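Ranger un tiroir de bureau et s'y tenir

Un tiroir se trie mieux en une seule séance. Comptez une bonne heure pour un meuble de taille courante, et prévoyez un sac pour ce qui part.

1. Tout sortir
Videz le tiroir entièrement sur une surface dégagée. Passez l'aspirateur dans le fond, puis un chiffon humide. Laissez sécher.

2. Trier par usage
Faites un tas pour ce qui sert chaque jour, un autre pour ce qui sert parfois, un dernier pour le reste. Testez les stylos sur un brouillon. Les élastiques craquelés se jettent — ils cassent à la première traction. Les piles usagées vont au point de collecte.

3. Mesurer
Relevez la largeur, la profondeur et surtout la hauteur utile, tiroir fermé. Sur mon bureau Stemholm, elle est d'environ 8 cm, ce qui exclut la plupart des boîtes à couvercle. Celles-ci iront sur une étagère.

Élastiques et boîte à compartiments 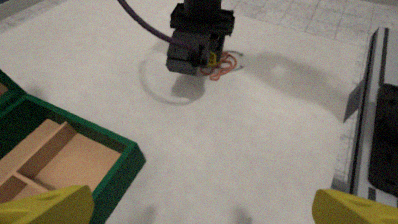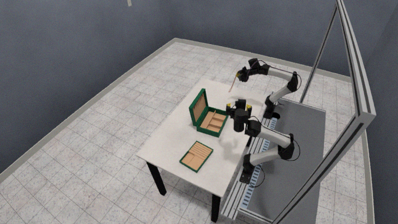 4. Répartir
Placez devant ce qui sert tous les jours. Les petites pièces vont dans les cases étroites, les ciseaux et la règle le long du bord. Gardez une case vide pour les arrivées.

5. Caler
Un tapis antidérapant découpé aux dimensions du fond suffit. Fixez les bacs légers avec une pastille de pâte adhésive.

Refaites un tri rapide chaque année, en janvier par exemple.

Eleni Matić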